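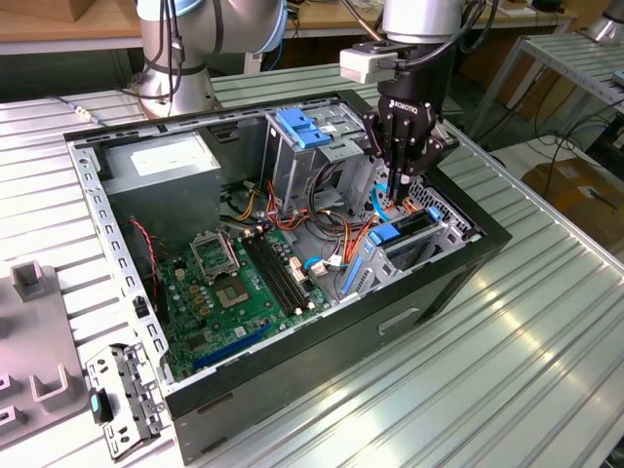
Cleaning Out an Old Desktop Tower Without Making It Worse

Every household has one. It lives under a desk or behind the coats, it was fast once, and somebody has plans for it. This page is for the day the plans come due, whether that means getting it running for a kid's homework, pulling the good bits, or finding out what has been rattling in there.

Lay it down first

Power off, unplug it from the wall, then hold the power button in for a few seconds. Now put the tower on its side, open side up. People insist on working with the thing standing, one arm in to the elbow like a country vet, and then they wonder where the screw went. With the case flat, a dropped screw lands on something you can see. With the case upright, it lands in the power supply and you get to learn about regret.

Any firm surface will do. A ribbed bench like the one in our photo is sturdy, but small screws love a groove, so keep yours in a muffin tin. I use a six-cup one. It has not held a muffin in years and we have all made our peace with that.

Leave the power supply shut

The gray metal box with the white label in the upper left corner is the power supply. Dust it from the outside through its vents and go no further. It can hold a charge well after the plug is out, and there is nothing in there that a home tinkerer needs. If it smells burnt, replace the whole unit.

Blue usually means "go ahead"

On a lot of office-type towers, the parts you're meant to move by hand are colored plastic. In the case shown it's blue: the latches on top of the drive cage, the clip on the card bracket, the long bar near the back. Try those before you reach for a screwdriver. If a latch won't move with one finger, look for the tab you missed. My neighbor Bernardo Ramalho believes in a second finger, and then a third, and he owns a Vurkport case held shut with a luggage strap.

The catch is that some cables are blue too. Pulling on one of those releases nothing you wanted released.

Take a picture of the cables

Take two, from different sides. A drive cage with yellow, orange, red and black wires wrapped over it looks perfectly memorable until you have unplugged four things and answered the door. Masking tape flags help if you write on them before you unplug, a step I have performed in the wrong order more than once.

Don't yank a bundle to get it out of the way. Find the plug, squeeze the little tab if there is one, and pull on the plug itself. Once you're done, tie the slack down loosely, away from any fans.

An open CPU socket is not a shelf

If the processor is out and the metal bracket is standing open, you'll see a square bed of very fine contact pins. Don't touch them, blow on them, brush them or set your coffee anywhere in the same zip code. A bent pin can finish off a motherboard, and straightening one is a job for someone with better eyes and lower expectations. The plastic cover that came with the board belongs here. If it's long gone, close the bracket gently and keep canned air pointed elsewhere.

Aurora Prata, who fixes more of these than I do, cleans everything else first and puts the processor in last. I've stolen this and recommend you do too.

Dust, in order

Start with the fan grilles, where most of it collects, and go outdoors for this if you can – the dust you blow out of a computer has to live somewhere. Hold each fan still with a finger so it doesn't spin up. Use short bursts and keep the can upright. Then do the empty memory slots and the expansion slot with a soft dry paintbrush, working along the slot. Skip the household vacuum on the board because of static, and skip the furniture polish because of common sense.

A microfiber cloth, barely damp, will do the outside shell. Mind the handle cutout, if your case has one. It gathers a kind of gray felt.

Before you close it

Press each plug once to check that it's seated. Count nothing, but do look in the muffin tin. If there are screws left over, open the photos you took.

My own Lobo tower took me about 300 minutes the first time, most of them spent on the floor with a flashlight. The second time I was done before lunch, and the rattle turned out to be a dime.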